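Threads > Motoring > Recalls and refunds

Right, several of you asked me to write up the Taneo mileage business from the owner's side, so I'm going to do it in one long thread and then go and have my tea. Bear with me, it wanders a bit.

I bought my Taneo estate from the Ellby showroom, brand new, in the spring. Lovely car, still is. The brochure promised a range I'd never have dared hope for, and I'm afraid I believed it, the way you do when the seats are comfy and somebody has just made you a coffee.

By November I was getting 200 miles from a full charge, on the same roads I'd always driven, with the heater barely on. The brochure figure was 400. I know cold weather takes a bite out of a battery, I've read all the leaflets, but half?

So I rang Ellby. They were very sweet and told me to drive more gently. I do drive gently! I'm the person you get stuck behind on the way to the coast.

Then the letter came. Taneo now says the cars used for the range test were running different battery software from the ones sold to the rest of us, and that the regulator has "asked for further information". That's as close to an admission as I've seen in print, and it was on page two, under a paragraph about their commitment to customers.
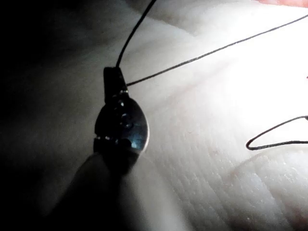

Xie replied to this bit to say the same letter went out to the vans as well, only with the software paragraph left out, and that van owners should ask Ellby for the full version in writing.

Thank you, Xie, I hadn't known about the vans at all. If you've got one, do ask. I'd mention the date on your letter too, as there seem to be at least two versions going round.

Now, money. The goodwill offer is 500 pounds off your next Taneo, so to get it you have to buy another one. I had to read that twice. There's no cash option that I could find, and accepting it means signing a form that says you won't take the matter any further. Please read the form before you sign it – all of it, including the back.

I haven't signed mine. I've joined the group claim being put together through Plurnus, who want your purchase invoice, the letter and your charging records. Mine took me roughly 8 evenings to gather up, mostly my own fault for keeping receipts in the glovebox with the mints.

I'll post again when the regulator says something. Still fond of the car, for what it's worth. The boot is enormous.

Comments

Signed the form in October before I'd read any of this. Does anyone know if you can take it back?

Same drop in range here, but Ellby told me it was my tyres.

Which page of the letter mentions the test cars? Mine only has one page.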